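Small Farm Business, Unit 6: Leasing Your First Ground
Handout, revised 2026-07-29
Instructor: Zoltán Csonka

Most beginning farmers rent before they buy, mainly for the reason most people rent before they buy anything. A handshake lease is traditional, friendly, and a wonderful way to learn how differently two people can remember one conversation. Get it in writing.

Start with the term. One-year leases suit annual vegetables and nervous landowners. If you plan to spread compost or plant anything with bark, ask for longer. In the Fadmont case (reading packet, page 16) the tenants put in asparagus on a one-year lease, and the landowner has enjoyed it ever since.
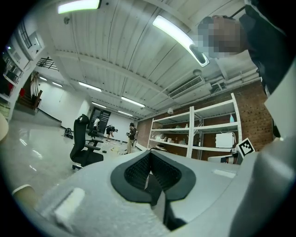 Next comes rent. Cash rent is a flat amount per acre, due whether or not it hails. A crop-share lease splits the harvest, and the lease should say who pays for seed, who hauls, and what counts as harvest. Flexible cash rent sits between the two and takes the longest to explain at dinner.

Water gets its own paragraph in your lease, so it gets one in your notes. "There's a well" is not a water clause. Find out who pays for the pump, who fixes it, and who else is on the line. The Dogar parcel had 262 acres and one working spigot — both were in the listing, though only one was in large type.

Notice to end the lease: many landowners decide in November, after you have ordered your garlic. Agree on a date.

For next class
Read the Mamesetti lease and mark 2 clauses you would refuse to sign. Spelling errors don't count as clauses.
Bring a calculator. Your phone is fine if it stays a calculator.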